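Workroom tables: tableware, play food and the small oven

The practice kitchen at Jesemdale has been put back into use after the spring clear-out, and the table sets have been revised. Items are now kept by table instead of by type. The notes cover the main table only; the side table keeps its old list until June.

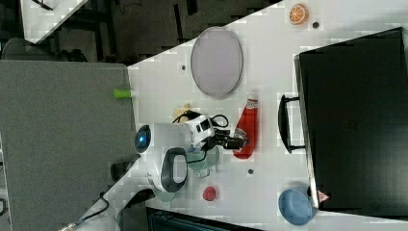
Page last changed: June, 4:20 p.m. (L. Egger)

The tableware on the main table is plain and unbreakable in ordinary use. The large plate is oval, gray-lavender, with a thin lighter rim. The bowl is light blue and the cup is a translucent pale green. The three differ enough in outline and color that they can be named in a written instruction without a number or a label, and the labels used last year have been dropped from the sheets.

The red ketchup bottle is stored lying down. It goes back in the crate the same way, cap toward the handle side. Play food stays with the table set. The orange slice in particular has been turning up in the Benano box, where it does not belong. Small round items go in the lidded tub, as they roll.

Table surface: white, with small dark spots at intervals. Wipe with a damp cloth and a mild soap. Abrasive pads are out; they dulled the old top within one season. Leonie Egger has ordered replacement cloths from Wurum, 620 in the carton, to be shared with the Bühler room. Cloths go in the wash after each session and are not left on the table edge to dry.

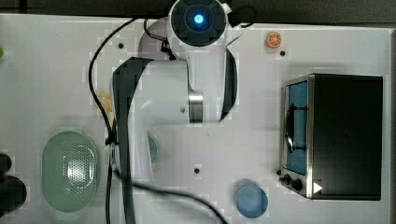
Larger items go on after the small ones have been laid out. The toaster oven is black with a stainless steel frame and a glass door, and it takes up a good part of whichever end of the table it is given. Leave enough clearance in front of the door for it to open fully. The door, the handle and the two knobs are wiped at the end of the day. The rack is taken out and washed separately. Crumbs should be brushed out before any damp cloth is used inside.

The pale green colander basket is oval, and the fine holes in its center hold on to soap film. Rinse from the underside first, then from above, and stand it on its long edge. It should not be nested in other pieces while damp.

Changes to the sets are entered on the sheet inside the cupboard door. Enter the item, its color and the table. Missing pieces are reported after 2 sessions; until then they are assumed to be in another crate. The maximum is 6 crates per shelf, and shelf 4 is reserved for Bühler.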